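FOR IMMEDIATE RELEASE

Braner Opens the Garden Gate: Spinning Top Maker Adds 16 New Vegetables and Moves Into Its First Real Workshop

NADEMDALE, 23 September 2025 -- Braner, the small toy company that puts faces on vegetables and sends them whirling across tabletops, is launching its biggest collection so far. The Jurano line brings 16 new spinning tops to toy stores, gift shops and museum counters this fall, among them a very grumpy leek and a beet in reading glasses.

The new line arrives just as the company settles into the old Dudek button factory on the east side of town, where it can finally turn, paint and pack its tops under one roof.

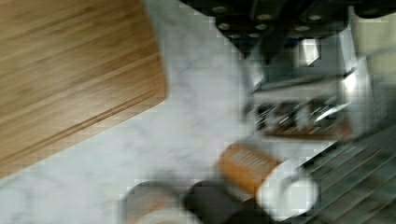
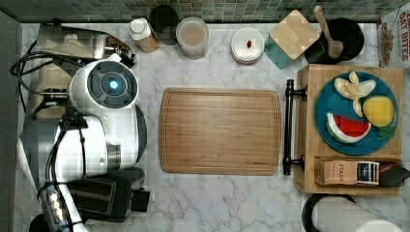
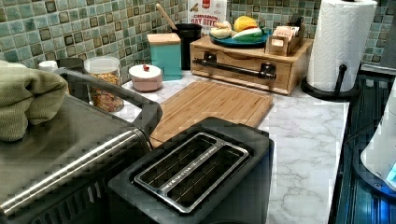
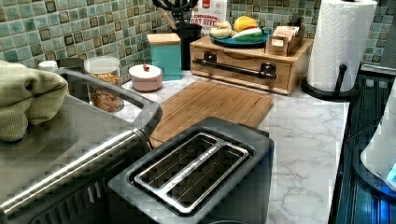
"I still can't believe I get to argue about radishes for a living," said founder Anayeli Villalobos. "We spent most of a morning on whether the radish should be smiling or just about to smile. Just about to smile won, and when you spin her, you'd swear she makes it all the way there!"

Braner began with a delayed train. Villalobos, then a sign painter, and her friend Timo Heitmann, a woodturner, were stuck between stations for most of an evening with one paper sack of groceries between them. Heitmann pushed a pencil stub through a turnip and gave it a twirl on the fold-down tray. Villalobos drew a face on it. By the time the train got moving, passengers from both ends of the car had lined up for a turn, and a boy from the next row had renamed it Gerald.

The turnip went soft within the week, so Heitmann made another one out of maple. Gerald is still in the catalog, and he is still the company's best seller.

The first batch was 200 tops, turned in Heitmann's garage and painted by Villalobos at night after her sign jobs. They took them to a street fair, expecting to sell them to children. Most went to grown-ups, who bought one for a nephew and came back later for one of their own. A bookstore owner from two towns over bought everything that was left in the box, including a carrot with a chip in its nose.

Today Braner tops are sold in more than 260 shops, and the company has a staff of six. It still sells no app, no batteries and nothing that beeps. Each top comes in a plain cardboard tube with a card that gives the vegetable's name, a few lines about its temperament, and a tip for getting a longer spin.

What's in the Jurano line

The name comes from a made-up valley where all the vegetables are supposed to live. It started as a joke on the back of a shipping label, and customers began writing in to ask where it was. Villalobos drew them a map, and that map is now printed on the inside of every Jurano tube. Each tube carries a different corner of the valley, so families who want to can lay the pieces side by side and work out how the leek gets to the post office.

The new tops also move in new ways. Until now every Braner top was a simple twirler, spun between finger and thumb. Several of the Jurano tops flip over in mid-spin and finish standing on their heads, and the garlic bulb is weighted low so that it wobbles in wide, sleepy circles before it tips. The pea pod is the odd one out. It's long and flat, it spins happily in one direction, and if you try it the other way it shudders, stops and turns itself around.

"The pea pod took me all of August," said Heitmann, who designs the shapes. "I had a shoebox full of pods that wouldn't turn back, and then one did, and I shouted so loudly that the dog left the room. I've spun that thing every day since and I'm not tired of it yet."

Faces were worked out by Villalobos with painter Thilini Khondokar, who joined after writing the company a letter about its eggplant. She felt the eyebrows were wrong. Villalobos agreed, asked her to paint a better pair, and offered her a job when they came back in the mail. Khondokar's own favorite in the new line is the parsnip, a worrier with one eye slightly bigger than the other.

A home in the button factory

The move to the Dudek building gives Braner room it has never had. Heitmann's lathes are on the ground floor, where the floor can take the weight, and the painting tables are upstairs under a long row of north windows. The old button presses are long gone, but buttons keep turning up between the floorboards, and Khondokar keeps them in a jar by her brushes. A few have already ended up as hats.

Kamrul Dissanayake, who runs production, said the best part of the change is how quickly an idea can become something you can hold. "Before, Timo would finish a shape in the garage, I'd drive it over to Anayeli, and she'd call him to say the chin was too big. Now she just yells down the stairs. We fix the chin before lunch."

The building also has a small front room facing the street, and Braner plans to open it as a try-out shop. There will be a big round table with a raised edge, a bowl of tops for anyone to spin, and a chalkboard for the longest spin of the week. Visitors don't have to buy anything. The current staff record belongs to Rajitha Bhattacharjee, who handles orders and shipping and who had never picked up a top before her interview.

"It's all in the let-go," said Bhattacharjee. "People grip too hard, and they try to throw it. You want to act like you've just remembered you left something in the other room -- open your fingers and go. I've taught it to our mail carrier and she's getting scary good."

Stores that have carried Braner from the start will get the Jurano tops first, with other shops to follow as the painters catch up. Gerald, the carrot and the rest of the original patch will all stay in the catalog. The eggplant stays too, with the new eyebrows. Owners of the old eggplant are welcome to mail it in for a free repaint, though so far everyone who has been asked has said they like him the way he is.

About Braner

Braner makes wooden spinning tops in Nademdale. It was founded by Anayeli Villalobos and Timo Heitmann and is owned by the people who work there. All of its tops are turned from maple and painted by hand, and any top with a worn-out tip can be sent back to the workshop for a new one.

Media contact: Rajitha Bhattacharjee, Braner, Dudek Building, Nademdale. Sample tops are available to reviewers on request; please say whether you would prefer a cheerful vegetable or a grumpy one.

###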